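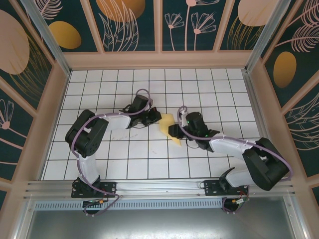

Abb. 3: Gelbes, unregelmäßig geformtes Materialstück auf weißen Fliesen.

3.2 Falten und Aufstellen

Bei den flachen Stücken war ich anfangs viel zu optimistisch, das gebe ich gern zu (Chae-won Ji hatte mich gewarnt!). Was schräg auf den Fliesen liegt, hat eben noch keinen Stand, und mit dem Falz fängt die Arbeit erst an.

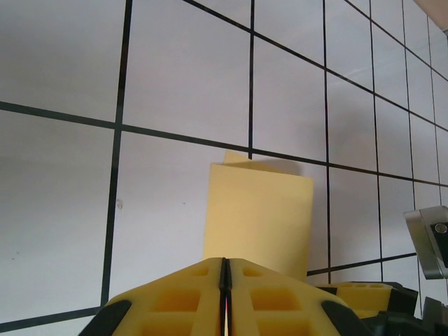 Mir gefällt die Zeltform am besten: einmal falten, auf die Kanten stellen, fertig. Von den 80 Karten der Reihe Birnix habe ich jede selbst gefalzt, und gegen Ende wurden die Kanten deutlich sauberer als im Januar.

Schlagwörter: Papier, Falttechnik
12 Mal geteilt · 0 Kommentare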